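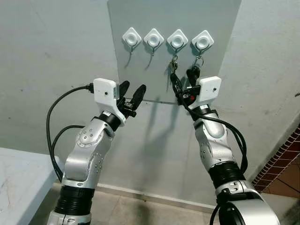
3.2 Storage conditions and reminders in the home

Dry skin on the hands and forearms is usually treated with a plain emollient, and most of the advice given with such products concerns how often to apply them. Much less has been written on where the product is kept between uses. In our interviews before the trial, participants spoke of the bathroom shelf, the kitchen windowsill, a coat pocket and the bottom of a handbag, and several kept a second tube near the front door so that they could use it on the way out. A row of adhesive hooks on a wall panel, with keys on one hook and a key fob on the next and two more hooks left free (Figure 1), is the kind of fitting we had in mind for the "door" condition, in which the tube hangs by a loop from a free hook beside whatever else the household keeps there. The other conditions were "basin", where a pump bottle stood next to the tap used most often for hand washing, and "own choice", where people were told nothing about storage.

Figure 1. Wall hooks holding keys, with free hooks in the same row.

The product was the same in all conditions: Gileo hand cream, unscented, supplied in tubes for the door and own choice groups and in pump bottles for the basin group. We accept that this mixes the effect of place with the effect of the container. A tube on a loop can't easily stand at a basin without falling over, and a pump bottle can't hang from a hook, so a full crossing of the two was judged impractical for a home study. Section 5 returns to this point.

3.3 Participants

We enrolled 100 adults who reported dry or rough skin on the hands in cold weather or after frequent washing. People were not eligible if they were using a prescribed steroid cream on the hands, had a known allergy to any listed ingredient, or had open cuts at the first visit. Those who wore gloves at work for most of the day could take part, but were asked to note this in the diary. Of the people enrolled, 50 had already used a hand cream daily before the study. They were spread over the conditions by drawing lots separately for daily users and others, so that no group would be made up mainly of people with a settled habit.

Two people sharing a household were always given the same condition. This was not in the first version of the protocol. It was added after a couple in the pilot swapped containers in the first week, each preferring the other's.

3.4 Procedure

Each participant attended a first visit, used the cream at home for 4 weeks, and then attended a second visit. At the first visit the skin on the back of both hands was scored by a trained assessor using the Tehrani dryness scale, on which a higher score means rougher and more visibly flaking skin. The assessor did not know the storage condition. Participants had been asked not to apply anything to the hands on the morning of the visit and to sit in the waiting room before scoring so that the skin could settle to room temperature.

The instructions on use were short and were the same for everyone. Apply a small amount to clean, dry hands after washing and before going outdoors. Work it in around the knuckles and nails. Avoid contact with the eyes and rinse with water if this happens. Stop if stinging lasts or a rash appears, and telephone the study office. No minimum number of applications was set, as we wanted to see what people would do when left alone.

Participants in the door condition were given a hook and asked to fix it wherever they normally picked up their keys, or to use a hook already there. Those who had no suitable wall near the door were allowed to use the side of a cupboard. Those in the basin condition were asked to place the bottle within reach of the tap and to tell the rest of the household that it was for the study only.

3.5 Measures

Use was measured in two ways. The first was the weight of product remaining at the second visit, taken on the same bench scale used before the containers were handed out. The second was a paper diary with one line per day, on which participants ticked morning, midday and evening. We had hoped to use the Tiveo diary app for this purpose, but in the pilot the daily prompts acted as reminders in their own right and would have hidden any difference due to storage. The paper diary had no prompt. Its weakness is well known: some people fill in a week at one sitting. Where the diary and the weight disagreed strongly, we relied on the weight.

At the second visit, participants also completed a short questionnaire on feel, greasiness, ease of use and whether they would keep the product in the same place afterwards. Free comments were copied out by hand and grouped by theme by Lauri Nieminen, without sight of the dryness scores.

3.6 Changes during the study

There were 3 changes after enrolment began. The room used for scoring was moved to the Nestia building in August, where the air was somewhat drier, and the waiting period before scoring was lengthened to allow for this. The loop on the tubes was replaced with a stronger one following reports that the first kind slipped off the cap. Last, participants who ran out of cream were sent a further container by post, and its weight was added to their total.

None of the changes was linked to the storage condition, except the new loop, which by its nature affected only the door group. Participants who had received the first loop were sent the new one and told to carry on as before. Their data were kept in the main analysis, and a second analysis without them is given in the appendix.

3.7 Analysis

The main outcome was the change in dryness score between visits, averaged over both hands. The amount of cream used was treated as a second outcome and was also entered as a possible explanation for the first. People who missed the second visit were left out of the dryness analysis, though their diaries were read where they had been returned by post.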